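Rernbridge Evening Classes
Textiles for the Home, Session 4: Bedding and how it is made

Welcome back! Last time we got as far as spinning, so tonight we can get on to the part I've been looking forward to all term, the cloth we sleep in.

Start with the weave. Nearly all sheets are one of two kinds. Percale is a plain weave, one thread over and one under, and it feels crisp and a bit papery when new. Sateen lets each thread float over several others before it dips down again, so more of the thread lies on the surface and catches the light. Hold a swatch of each against your cheek and you'll feel it straight away (do this before you read the labels, it's much more fun).

Then there is thread count, which causes more muddle than anything else on a packet. It means the threads running both ways in one square inch, added together. The Kiklow swatch in your folder says 860, and it's a lovely thing, but a good part of that figure comes from counting each strand of a twisted yarn separately. A plain single-ply percale with a much lower count can easily feel better and last longer.

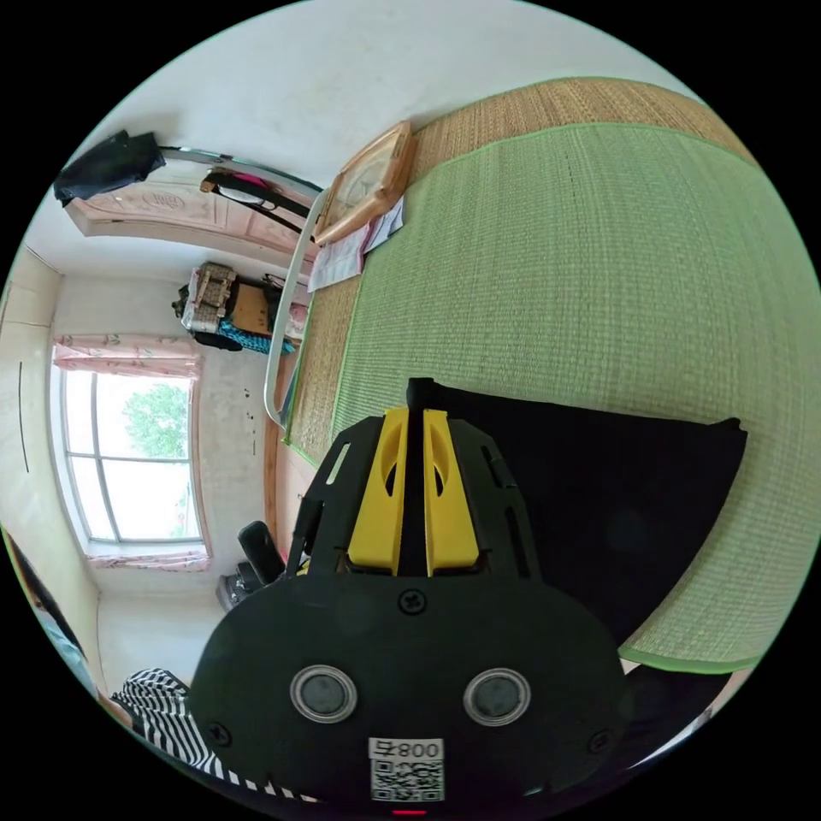 Fibre length matters more than most people expect. Long cotton fibres spin into a smooth, strong yarn with few loose ends, and loose ends are what turn into bobbles. Linen fibres are longer still. Flax has been spun and woven for well over 3000 years, and old linen sheets that have been washed again and again are wonderfully soft!

A word on washing. Cotton and linen both take up a lot of water, so give them room in the drum. Line drying is kind to them. If you like a smooth finish, iron while still slightly damp, and go easy on the softener, as it coats the fibres.

For next time: find a sheet or pillowcase at home and look at it through the magnifier. Is it percale or sateen? Does the label say 100% cotton, or is it a blend? Bring your notes, and please return the Cirillo swatches, as the June group will need them.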